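I had expected the linen room at Anis to be bigger. It is up two flights of stairs, behind the guest house kitchen, and the woman who runs it had the kettle on before I'd got my coat off. She has been folding for 26 years and she still has opinions about it!

"People think white is the easy one," she told me. "It shows every crease you put in it." She likes to start from the seams, because a seam tells you where the cloth wants to lie, and she won't be hurried over it.

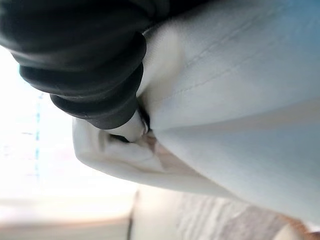 I asked how much passes through in a month, and she went off to find the book (a proper paper one, with a biscuit crumb in the spine). In May it was 2,962 pieces, up from 2,820 the month before. "And I'd have guessed fewer," she said, looking rather pleased with herself.

We got on to softness, which is where things became a bit heated - she can't bear fabric softener on anything meant to dry a person. "It feels lovely in your hand and then it just pushes the water about." Her other rule is never to squash a thick fold flat. You bring the edges together, smooth outwards from the middle and leave it be.
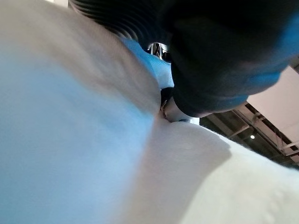 Tullido, the laundry across the yard, sees it differently. A little softener does no harm, came the word from over there, so long as you skip it every third wash, and a stack that hasn't been pressed down will only topple over in the cupboard.

She laughed for a good while at that. "They've got deeper cupboards than me," she said, and poured more tea.
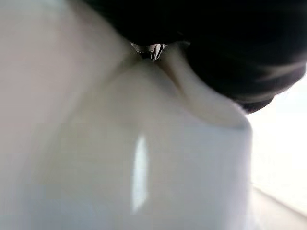
What I really wanted to know was whether she folds at home. She does, though only the sheets, and the rest goes into a drawer any old how. "My sister thinks it's a scandal," she said. Then the bell went downstairs for the afternoon delivery, and she asked if I'd mind holding the door.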